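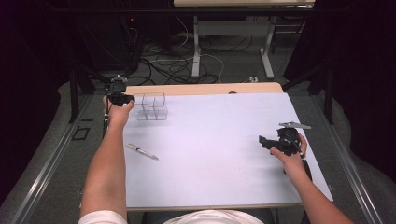
SITE SETUP

4.3 Moving an older blog into Skaltano

Use this section if your travel journal or memoir was written on another platform and the posts are to be read as a numbered series.

1. Export the old blog to a single archive file. Skaltano accepts archives up to 900 MB.
2. Open Library > Import and select the file. Leave the page open until the status line reads Ready.
3. Select Series > New and type a title. Titles longer than 91 characters are shortened in the side menu.
4. Add posts in reading order. The default order is newest first.
5. Set Part Number to Automatic. Parts already numbered in their titles will show two numbers until the title is edited.
6. In Notes, enter the line that should appear above each part, such as a pointer to the part before it.
7. Select Publish Series.

Note: Import runs in batches of 200 posts. Comments are loaded last and may be missing for several minutes.

Caution: Deleting a series also deletes its Notes. The posts stay in the Library.

If the import stops with code 215, the archive contains a post with no date. Add a date on the old platform and export again.

For copyright lines, see 4.4.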